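Kemden plumbing and hardware stores to merge under Prumley name

31 December 2019

Two of the older hardware businesses in Kemden will trade under one name from the new year. Prumley Hardware, on the north side of the river, has bought the stock and lease of Varno Supply, and both stores will carry the Prumley sign once the new boards are up.

The companies announced the sale in a short notice posted at both counters this week. The price was not given. Varno Supply has been on Mill Street for 27 years and sells mostly pipe, fittings, paint and garden tools. Prumley is the larger of the two and has a lumber yard behind the store.

All 23 people who work at the two stores have been offered jobs with the combined business, according to the notice. Four part-time workers at Varno will move to the lumber yard, where Prumley has been short of help since July.

Both stores will close at noon today and stay closed tomorrow. Prumley opens again at its usual time on January 2. The Mill Street store will stay shut for the rest of the week while the stock is counted and the registers are changed over.

Customers with accounts at Varno do not need to open new ones. Balances will move across as they stand, and the first statements under the new name will go out at the end of January. Gift cards and store credit from Varno will be honored at both locations for the next year. Special orders that have been paid for will be filled at the price on the slip.

Paint is the one line that will change right away. Varno's mixing machine is old and parts for it are hard to find, so all custom colors will be mixed at Prumley. Customers who have a color card on file at Mill Street can ask for it to be sent over, or they can bring in the lid of the old can. White and off-white paint in standard sizes will still be sold at both stores.
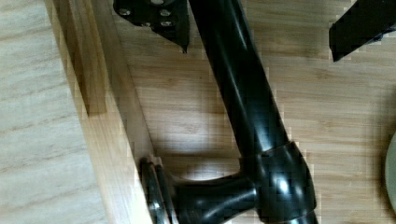

Key cutting, screen repair and blade sharpening will stay at Mill Street. The tool rental desk will close there and move to Prumley, which has more room for trailers and a covered place to load them. Anyone who has a rental out over the holiday can return it to either store up to January 6 with no late charge.

The sale leaves one open question, and that is parking. Mill Street has never had a lot of its own, and customers have used the gravel strip beside Yimyam, the noodle restaurant next door, under a handshake deal between the two businesses. Yimyam said it is happy for that to go on during the day but wants the strip clear by five, when its dinner trade starts. Prumley said it will put up a sign — the old one blew down two winters ago — and may move the store's closing time to half past four to match.

Some customers at Varno on Monday said they were sorry to see the name go but had expected something of the kind. Several said they were mostly concerned about whether the store would keep selling small parts one at a time. The notice says it will, and the loose bins of washers, screws and hose clips are to stay where they are.

Hours at Prumley are not changing. The lumber yard will go on closing an hour before the store does, and deliveries inside the town limits will still be free on orders over $172. That figure has puzzled people for years. It was set when the store switched delivery trucks and has been left alone since. Mill Street customers will get the same delivery terms, which Varno did not offer.

The phone number at Mill Street will stay in service. Calls made while the store is closed for the count will ring through to the counter at Prumley, where staff can look up Varno orders by name or by slip number.

The Mill Street store is set to open again on Monday, January 6, at 8 a.m. Coffee will be served at the front counter until it runs out.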